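Visit to the Pandbridge paper mill, Plerkdale

Seven of us went to Pandbridge in October to see how the mill recovers fibre from office waste. Shuzhen Meng, the process engineer, met us at the gate at 9.15 and went straight to the pulper - a Hung unit, run at low consistency. 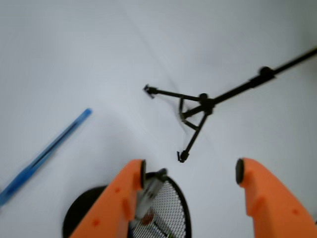 How is the ink removed?
Air is blown through the diluted pulp, and the ink rises with the froth and is skimmed off.

The stock then passes to the screens, where staples and glue are rejected. Screen pressure is logged every 15 minutes. The drying section has 14 cylinders, all steam heated, and was too loud for questions.

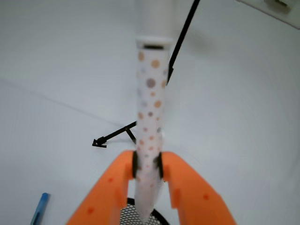
Plerkdale Materials Society, Visits Group

Water was the main topic after lunch. Deming Gu gave the reuse figure as 98 per cent, with losses mainly by evaporation. Sludge goes to Zomeo for board making - the contract is under review. We did not see the boiler house.

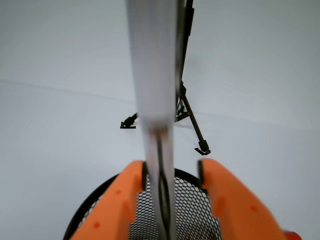 Orange gripper fingers, close view.

Stout shoes are needed for the next visit.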